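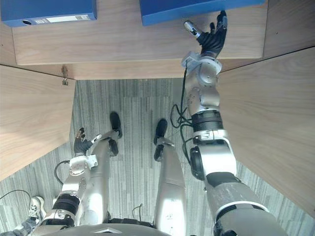
Maseck season 2: is Kingi supposed to be likable?

tundra_pete
September 13, 2022
Rewatched the first 4 episodes of Maseck with my sister and we can't agree on Kingi. I think he's the best thing in the show. He lies to everybody in Tundthorpe and then feels bad about it for one scene and goes back to lying. She wanted to turn it off.

marrowfat
Your sister is right. The lighthouse episode ruined him for me. He lets Curus take the blame for the flood and the show plays it as a joke.

tundra_pete
Curus knew, though. He looks right at Kingi before he raises his hand.

1775_kestrel
I never read that look as knowing. Curus looks at people like that all the time, it's how he's drawn.

vlobo
It's in the script book, page 800 or close to the end anyway. The line says "Curus understands." I don't like it being spelled out but there it is.
Vasanthi Lobo

marrowfat
A script note doesn't count if it isn't on screen.

1775_kestrel
Agree with marrowfat on that, disagree on the rest. Kingi apologizes in the June special and he means it. The voice acting is a lot better there too.

marrowfat
He apologizes to the wrong person. He says it to the mayor.

tundra_pete
OK, I forgot that. I still like him. Does anyone know if the special is on the season 2 discs? Mine has a blank menu entry after the last episode.

vlobo
Not on the discs. It was only on the channel's site. The blank entry is the credits without text.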